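Bumitz sim and control sync, August 25, 2018

Present: Siham Sfeir (chair), Tomoyo Amano, Takumi Imai, Manikandan Nair
Apologies: Takumi Ebihara
Notes: Tomoyo

**1. Last minutes**

Accepted. Ticket 403 stays open under item 3.

**2. Grasp planner**

Takumi I. has merged the new approach-angle sampling. On the nightly set, 28 of 49 grasps now plan without a retry. Most of the rest fail on reachability near the side walls. Siham asked if the wall margin is still hard-coded. It is. Takumi I. will move it to the config file and rerun with two smaller values.

Manikandan does not want the margin changed on the Hirose branch until the regression run is clean. Agreed.

**3. Contact solver (ticket 403)**

Held objects still creep in the fingers during long holds. Raising the solver to 4 substeps helps but slows the nightly run too much. Manikandan thinks the pad friction is being read from the wrong material entry and the substeps only hide it. He will check the loader first. No change to the default for now.

**4. Rendering**

Shadow edges on the wood are jagged in the wrist view. Tomoyo tried a larger shadow map, which cost more memory than the shared machine has spare. Siham would prefer softer filtering at the current size. Tomoyo to compare both on the same seed.

The perception group at Wultent wants wood textures varied between episodes. Left until the shadow settings are fixed.

**5. Logging**

Grurnari log format: joint states and wrist frames still use different clocks. Takumi E. sent a patch by mail before the meeting. Not reviewed yet.

**6. Actions**

- Takumi I.: wall margin to config, rerun
- Manikandan: check material loader, update 403
- Tomoyo: shadow comparison, same seed
- Siham: review the clock patch, reply to Wultent on textures

Next meeting once the regression run has finished. Siham will send the time.

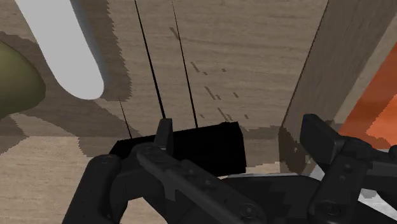
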